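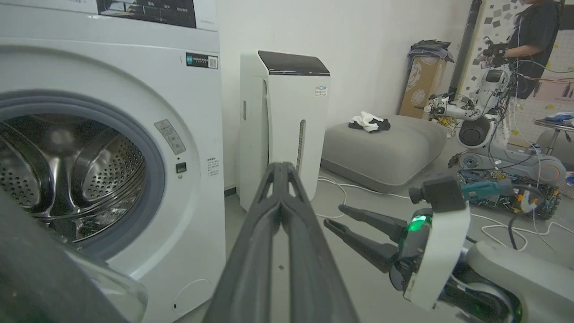 The Tonolby open day ran on Fri 1 June, and by mid-morning there was a line for the laundry demonstration. The company teaches robots with two arms to do household chores, and it does the work in rooms set up like an ordinary home. Visitors came through in groups of 10.

Roksolana Kovalchuk runs the laundry work. She started in January with a front-loading washing machine and one job: open the door, put the clothes in, close the door. It sounds simple. The first month went almost entirely on the door.

"People pull a washer door without thinking," she told our group. "You feel when it gives, and you move your arm out of the way. The robot has to learn both of those things."

The team has recorded 3951 practice runs so far. Of those, 655 were thrown out, mostly for bad timing between the two arms. Each arm has a two-finger gripper with a small camera on top, so the software gets a close view of whatever the fingers are near.
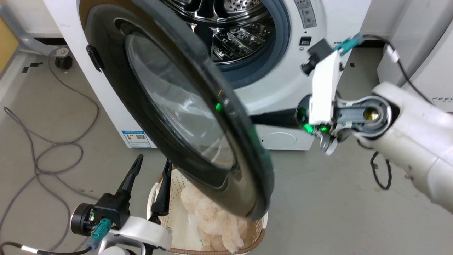

The door is still the part Kovalchuk watches most closely. It swings out a long way, and an arm that stands too near will block it. One arm has to deal with the door while the other stays clear and gets ready for the clothes. She showed us the order of steps on a printed sheet, with her own notes in pencil down the side.

Clothes bring a different set of problems. A shirt never lands the same way twice, and a sock can get caught between the drum and the rubber gasket. Taras Chornovol, who writes the control software, said small items cause him more trouble than towels do.

Several visitors asked about price. Chornovol said there isn't one, and that a home version is not planned yet. The first customer will probably be Zurnow, a chain of small hotels that wants help in its laundry rooms at night. A trial is being discussed — 300 loads at one hotel, with a staff member present for all of them.

The tour ended in the kitchen next door, where a second team is working on dishes. Tonolby plans to open that room to visitors in January.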